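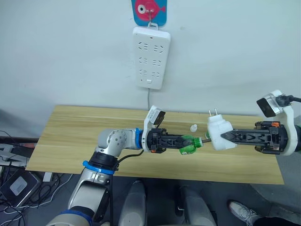

Mosquitoes are still with us in Grilton, and they will be until the nights turn properly cold. We had a wet August, the ground along Tennant Lane has stayed soft, and several members have written in to say that the evenings are worse now than they were in July. Most of what helps is done outdoors, with a bucket and a pair of gloves, and that is what this item covers. Indoors the usual trouble is that the only free outlet is behind the bed or down by the baseboard. A power strip hung up on the wall, like the white one with the pink fish on its hook, puts the switch and the sockets where a person can reach them. If you do hang one, keep the cord out of the walkway and don't plug a space heater into it.

Now the yards. A mosquito needs standing water to breed, and it doesn't need much. A saucer under a flowerpot will do. In warm weather the eggs can go from water to flying insect in a little over a week, so a yard that was fine on the first of the month can be a problem by the middle of it. The cure is to tip the water out and keep tipping it out once a week. Pick a day and stick with it. Trash night works well for a lot of us, as you are out there with the bins in any case.

Vendula Halás and Boris Říha walked the lane in early September with the owners' permission and looked at the yards of 80 homes. They wrote down 154 places that were holding water. Plant saucers were the most common, then clogged gutters, then tarps. Tarps are easy to miss. A tarp over a woodpile or a boat sags in the middle and holds a shallow pool that is hidden from the house. Pull it tight, or put something under it so that the rain runs off. Nine of the places were old tires. If you have tires you no longer want, the county yard takes them on Saturday mornings, but call first and ask how many you can bring.
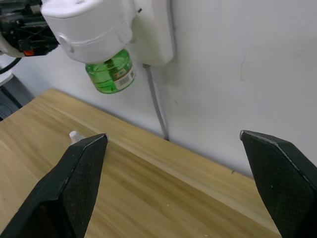
Gutters are harder. If water drips from the seams days after the last rain, there are leaves in there and the water is sitting behind them. Clean them once the maples have dropped most of their leaves, and again in April. The association owns two extension ladders and members can borrow either one. They are kept at the Andanbridge shed, and Romana Koubek has the sign-out sheet. Please bring a second person to hold the ladder. Please also bring it back the same weekend - last fall one of them spent a month in a garage and there was a line of people waiting for it.

Rain barrels are fine to keep as long as the top is screened. The mesh has to be fine and it has to fit at the rim. A loose lid is no use. Trasano on the corner sells window screen by the foot and will cut it while you wait, and a strap or a length of wire around the rim will hold it down. Birdbaths should be emptied and scrubbed weekly. The birds like it better too. Ponds with fish in them are generally no trouble, since the fish eat the larvae, but a pond with a dead pump and no fish should be drained for the season.

Vlasta Machala asked us about the storm drains on the lower part of the lane. Those belong to the county, so please don't pour anything into them. If you see water standing in a drain three days after rain, write down the house number nearest to it and send it to us. We are putting together one list so that the county gets a single letter instead of a dozen calls. 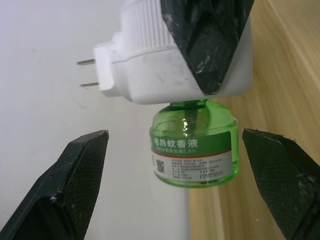 We have also been asked whether the association will pay to have the lane sprayed. The answer for this year is no. Spraying kills the adults that are out that evening and leaves the ones still in the water, and it is hard on the bees. Beat Schnyder keeps hives at the far end and would need to be told well ahead. It can be brought up again at the spring meeting if members want to, and anyone who feels strongly either way should send a short note beforehand.

For the house itself, go over your window screens in daylight. Stand inside and look for bright spots. Small holes can be closed with a patch from the same roll of screen or with a few stitches of fishing line. The gap under the back door lets in more than people think, and a door sweep takes ten minutes to fit with a screwdriver. A fan on the porch is worth trying, too. Mosquitoes are weak fliers and an ordinary box fan pointed at the chairs makes it hard for them to land.

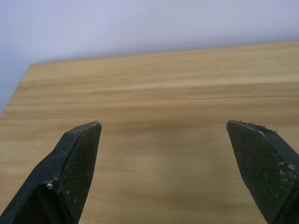 A light wooden tabletop, with the wall behind.

When you store things for the winter, turn them upside down. Buckets, wheelbarrows, kiddie pools, watering cans and the dog's outdoor bowl can all go over on their faces or into the garage. Some kinds of mosquito lay eggs just above the waterline, and the eggs sit dry through the winter and hatch when the container fills in spring. A stiff brush around the inside of the bucket gets rid of them. Do it before you put the bucket away.

Notes about drains, and offers to help older neighbors with their gutters, can be left in the box at the Andanbridge shed or given to Romana. Gloves are in the cabinet to the left of the ladders.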